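Curkbridge Home Forum > Laundry and Linen > Sorting clothes of the same colour

Staka_14
Posted August 25, 2022

Hello everybody, I am reading here since last December but this is my first thread, so please be patient with my English.

My question is small. We are a family of mostly blue and green clothes. My laundry basket is teal, and more and more often I take it back to the machine with one item still lying in it, and I discover this only when the next wash is already running. Last week it was a pair of school shorts, before that a pillowcase. Do you choose the basket in a different colour on purpose? And do you fold at the basket, or do you first put everything out on the table?

At the moment I fold on the table with a cloth under, and the towels get their own place in the corner so they do not mix with the clothes.

ironing_owl
White basket for me, always. I bought it for 18 pounds in the Tamis shop and you can find a black sock in it at midnight with no lamp. White socks are another story.

Kodikara
I do not agree that the colour matters so much. If you turn the basket upside down on the table, everything falls out and the problem is finished. I did it like this for 16 years with a brown basket and brown trousers.

Staka_14
Thank you both. Kodikara, when I turn it over I get one big heap, and then I have more creases than before. I prefer to take the pieces out one by one. These two are with the teal things.

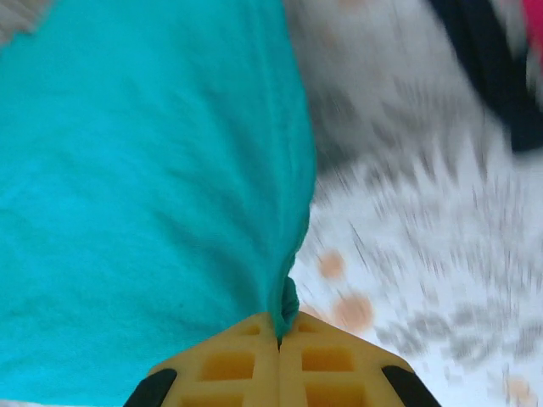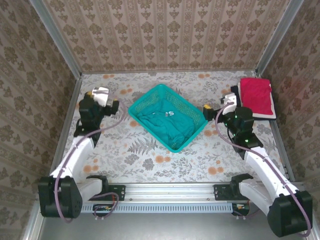

ironing_owl says the creases come from the spin and the basket has nothing to do with it. Try a lower spin for the cotton tops and shake each one twice before it goes in the basket. My machine goes up to 2,000 if I let it, and I never let it.

Staka_14
I will try the lower spin. But then the drying takes longer, no? We have no garden, only a rack in the hallway.

ironing_owl
Yes, half a day longer in winter. I still think it is worth it because I iron much less.

Kodikara
Half a day longer in a hallway gives you the damp smell, and then you wash again. I would keep the spin as it is and take the clothes out immediately when it stops. Creases come when they sit in the drum.

By the way, I like the tablecloth with the flowers. Is it cotton or the kind you wipe?

Staka_14
I am not sure, it was a present and the label is gone. I only know that clean clothes slide on it a little when I fold the sleeves.

mossgreen
May I disagree with everybody? A basket with holes in the sides is good for air, but small things push their corners into the holes and stay there. I had this with baby socks. Now I put a light pillowcase in the bottom, open and flat. You see every item on it, also the dark ones, and when the basket is empty you fold the pillowcase too. So you can keep the teal basket, it is a nice one.

Kodikara
And then the pillowcase is the thing which stays in the basket.

mossgreen
It is supposed to stay until the end, that is the idea of it.

Staka_14
mossgreen, I like this. I have an old white pillowcase with a broken button, so it costs nothing. One more question: how do you all pick up a T-shirt from the basket? My mother taught me to take it by the shoulders, but in a full basket I cannot find the shoulders, so I take whatever is on top and lift, and afterwards I look for them.

ironing_owl
The same here. I lift it, hold it high and let it hang, then I find the hem with the other hand. From the hem you go up the side seams to the shoulders.

Kodikara
Always by the shoulders. If you pull a thin knit by one point when it is wet, it gets a little nose there and the nose does not go away with ironing. With dry things do as you like.

Staka_14
Mine are dry when they come to the table, so I will continue. The pillowcase goes in tonight, and I will write again after the next two or three washes.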